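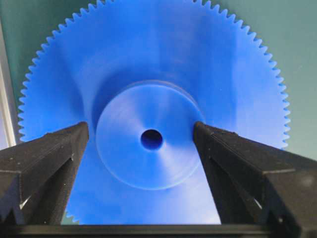 **Shirley Bickerstaff**

Brosstead is a small company that teaches robot arms to do assembly work. Stuart Haslam and I started it in a rented unit behind the Amano building, and we now have 11 people on staff. Most of us came from factory floors or repair shops. A few came from software.

Our customers make things in short runs. They change parts often, and they don't want to call in a programmer each time a gear or a bracket changes. So we show the robot the job. One of our operators takes hold of a leader arm and does the task by remote control, and the working arm follows. Everything gets recorded: the joint positions, the gripper opening, and the view from each camera. Then the operator does it again from a slightly different start.

For some jobs we guide the arm by hand instead, with the motors slack. That suits slow work where the path matters more than the timing. Remote control suits work where the operator needs to keep their hands clear of the parts.

Gears on shafts are a good part of what we do. A gear has to be held square by the hub, lined up with the shaft and pushed on without tilting. People do this by feel, and our operators spend their first weeks learning to do it through the arm, where most of that feel is gone. We ask for 60 good runs of a new task before we train anything on it. A hard task can take around 3000.

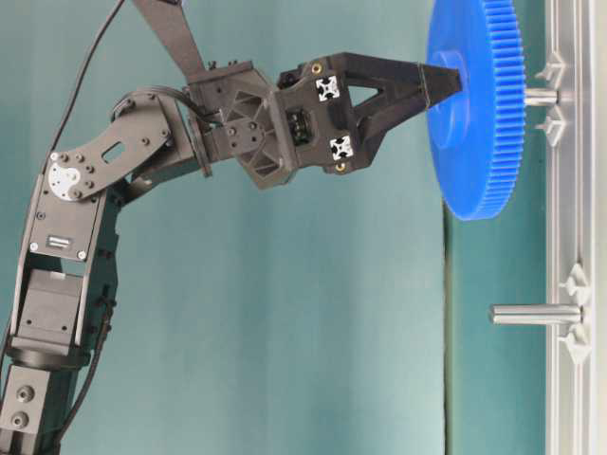 **Do your operators need a background in robotics?**

Most of them had never used an arm before they came to us. We look for steady hands and patience, and we teach the rest at the bench.

Training is led by Stuart. New operators start on blocks, then pins, then gears. They also learn to label their own recordings, including the bad ones – a missed grasp with a clear note on it is worth keeping. Nobody is paid by the number of runs. We tried that one May and got a lot of fast, sloppy recordings that we ended up throwing out.

The software we use for recording and playback is our own. It's called Narar, and it is included with every project. Customers keep their recordings and can add to them later with their own staff. We provide a two-day course for that, at our place or yours.

We also work with Stukum, who build the test fixtures for our larger projects and share our workshop in the afternoons.

If you have a job you'd like us to look at, send a few sample parts and a short video of a person doing the work. Plain phone video is fine. Please include the mating parts as well – a gear without its shaft doesn't tell us much. Visits are welcome from 10 in the morning, and the entrance is on the loading dock side.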